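Getting a home robot arm to pick up soft things: tips after one winter with the Druvness

By Fermín Sosa
Last updated: November

I have rented the Druvness tidying arm for our flat, and I use it mostly for textiles: children's towels, blankets, cloths, the small things that finish on every seat in the house. The booklet explains well how to charge it and how to connect it. About towels it has two pages, and both are too short.

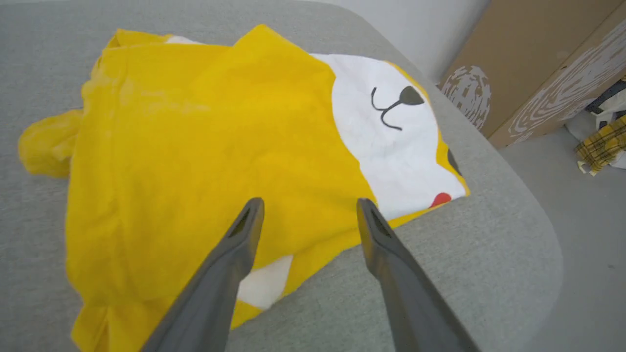
Before you start

Put one item on the seat, not a pile. With two cloths together the arm takes a corner of each and then it pulls, and you must begin again.

A crumpled towel is easier than a flat one. I was surprised by this, and for the first weeks I was smoothing everything with my hand before pressing the button. It is wasted work. The fingers need a ridge to close on. If the towel is lying very flat, push it a little with your palm towards the middle so it makes folds.

Bright colours on a plain seat go well. Our yellow things are picked up more often at the first try than a grey cloth on the grey upholstery. For grey on grey I lay a light bedsheet over the seat first.

Close the curtains if the sun comes low in the afternoon. Soft light from a white ceiling lamp is enough.

Choosing where it should grip

In the Druvness app you can touch the point where you want the fingers to close. My order of preference is this:

1. A thick fold near the middle of the item.
2. An ear, a hood or another part that is sewn double.
3. A hem, only if it is standing up a little.

Avoid a printed or smooth patch when there is terry next to it. On our animal towels the face is a smoother cloth than the rest, and the fingers slide on it. I place the point a little lower, on the fluffy part under the face.

Do not choose the outer corner of a big blanket. It will be lifted, yes, but the rest stays on the seat and drags after it, and it takes with it anything that was lying near.

Height and force

The height setting goes down in small steps. Go down until the tips touch the fabric, then one step more. If you go further, the fingers press on the cushion and the arm stops with an error tone. On a hard chair this happens earlier than on a sofa, so I have saved two profiles, one called "chair" and one called "sofa".

For force I use 75 for towels and thick plush. Thin cotton needs more, because it slips between the fingers like paper. For wool please use less, and look at the place afterwards. I have one scarf with a pulled thread and it was my own fault.

Pads for the fingers

The finger tips are smooth plastic when they arrive. Brikix sells rubber pads for them, and I find them worth the money for cotton and for anything with a satin border. For terry I take them off again. The loops of the towel hang on the rubber and the arm cannot let go cleanly over the basket.

Wipe the tips with a barely damp cloth every few days. Fluff collects there more quickly than you expect, and if there is a narrow slot in the tip, go through it with a dry toothbrush. No oil, please.

The basket

I tried three baskets. The best is the Porker, which has an ugly name but a wide mouth and stiff sides. A soft bag falls together after the second towel and then the arm puts the third one on the floor. Put the basket on the same side always and mark its place with tape – the arm remembers a position, it does not search.

What it costs, and for whom I recommend it

My rental is 173 a month, with repairs included, from the Ndlovu shop. There is also a plan for 240 with a second arm, which I have not tried and would not have space for. For one person with a small flat I think it is too much money. You bend down, you take the towel, it is finished. For my mother, who should not bend after her hip operation, it has been a real help, and she is now better with the app than I am.

The things I would still like to see improved are the noise of the base when it turns, the app text in very small letters, and the long wait after an error. Socks are also difficult. I put them by hand.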